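Robot sorting at Gudstead: quick answers. Questions to Davina Cairns, 2 December 2022

## Am I losing my bench?
No. Parts sorting moves to the arm, bench people go to test and repair. Same pay, same shifts.

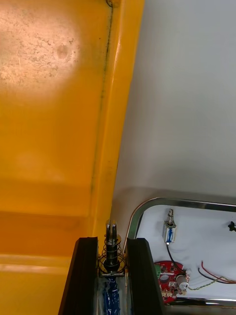
Training is 2 days, at Stoston. Sign up with Davina, 16 places til March.

## Who fixes wrong picks?
You do. Hit pause first, then move the part by hand. Log it, even teh small ones. 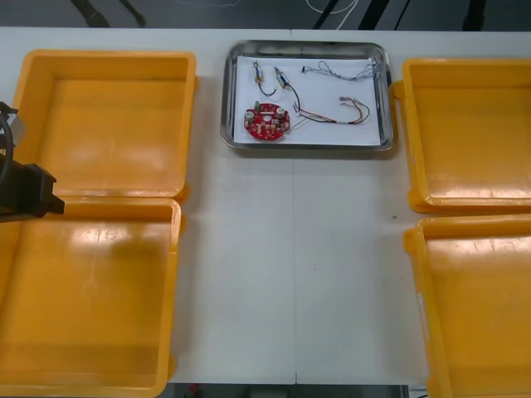 ## Can I go back to hand sorting?
Yes, ask. Ext 222.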